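Print this page | E-mail this page

Siu-fong Kao
28/04/2019

1/ So the Vornomine arm has had its "isolated communication event" again, and the report has come back saying it's closed. I've read the report. I don't think it's closed. Longish thread, sorry to anyone who follows me for the gardening.

2/ Background for those who missed November. Small tabletop arm, hobby-sized servos, running the Cita controller. Job is to pick up a little cube off a calibration board and put it down somewhere else on the board. The colour doesn't matter. It is about as gentle as robot work gets.

3/ What went wrong: partway through the descent the wrist stops listening. The shoulder carries on. Fingertips go down into the board and keep pushing until the overload cutout trips, or until somebody gets to the switch. In November it was somebody.

4/ That somebody was Signe Dalsgaard, who had her other hand on the board at the time. Bruised knuckle, nothing worse. It went down as a near miss. I'd have thought a bruise was a hit.
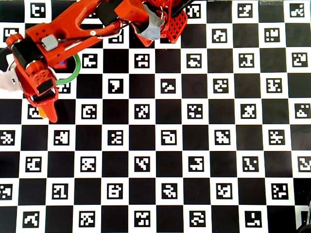 5/ The report blames "transient bus noise, source external". External to what? Every joint on this arm talks over the same daisy chain, and a half-seated plug anywhere along it will look like noise to the controller. Before I went hunting for a fridge compressor or whatever, I'd want to know about the thin wires looping over the upper link, out in the open like that, and what happens to the plugs on the end of them when the elbow folds. The report has four paragraphs on mains filtering and doesn't mention a connector once.

6/ I asked Leif Holst at Vornomine whether anybody had done a wiggle test. You run the arm slowly, you wiggle each plug, you watch for dropouts. Takes a coffee. He said the investigation "followed the evidence". OK, Leif.

7/ The evidence, as far as I can get at it: 100 supervised picks, 7 stalls. Of those, 2 have no log at all for the moment of the stall, and the report quietly leaves them out of the analysis. If your logger dies at the same moment as your wrist, I reckon that's the most interesting data you've got.

8/ Dagný Þorgeirsson wrote to say the logger runs off a different supply, so losing both would point to the host computer and away from the arm. Fair point and she may well be right. It would also sink the external noise story, so either way I'd like it written down somewhere.

9/ Then there's the fix. The fix is Tison build 3633, a firmware update that retries a lost packet before declaring a fault. Read that again slowly. The joint goes missing and the controller now waits longer before it does anything.

10/ It will make the stall count go down. Of course it will. You could get the same result by unplugging the buzzer.

11/ Someone's asked me what I'd do instead. If the wrist doesn't answer, stop the shoulder. Straight away, every time, and let the operator be annoyed. A nuisance stop costs you a restart. I used to look after packaging lines and this was not considered a controversial opinion. 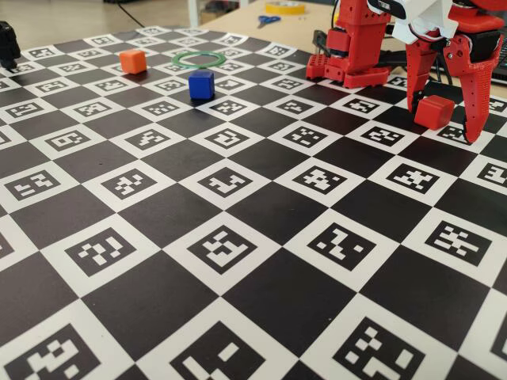
Red cube at the gripper, orange and blue cubes further along the mat. Scissors and yellow tape on the table behind.

12/ Which brings me to the bench. The risk assessment says "work area clear of tools and personal items". I've never once seen a robot bench that matched its own paperwork, mine included. If scissors live on the table, write scissors into the assessment and decide how far back they go. A sentence everyone ignores is worse than leaving it out, to my mind, as it teaches people the rest of the page is decoration too.

13/ And no, scissors had nothing to do with the stall. Before the replies start.

14/ Jytte Eskildsen reckons I'm being hard on a small company over a small arm. Possibly. It won't take anyone's hand off. But the same Cita controller is sold for the bigger Þrastardóttir frame, and that one has proper motors in it. Whatever Tison does when a joint goes quiet, it does there too, unless somebody has changed it and kept very quiet about it.

15/ I did put that to Leif. He says the larger frame has "additional safeguards at the integrator level". In my experience that means the customer is supposed to buy a fence.

16/ Things I'd accept as closing this: a wiggle test with results, whichever way it goes. The stalls with missing logs put back in the analysis, even if all it says is "we don't know". And the retry delay published in milliseconds, so people can work out how far a fingertip travels before anything notices.

17/ Things I won't accept: "no recurrence observed since update". They've hardly run it since the update. Signe says it's been used for demos, and demos use the slow profile. The November stall was on the fast one.

18/ One more, for anyone with the same arm. Check whether your emergency switch cuts servo power or only sends a stop command down the bus. On ours it was a command. Down the bus. The one with the noise on it.

19/ We've since fitted a plain switch in the supply lead. It's ugly, the arm flops when you hit it, and I trust it more than anything else on the table.

20/ A few people have asked for the full report. I can't post it, it's marked confidential, which I also find a bit rich for six pages about mains filters. Ask Vornomine and tell me if you get a different version from mine.

21/ Edit to post 7: the stalls with no log were both on the fast profile. I'd missed that, thanks Dagný. Make of it what you will. I'm going to go and push on some connectors.

Print this page | E-mail this page

Contact | Copyright Siu-fong Kao, all rights reserved | Back to top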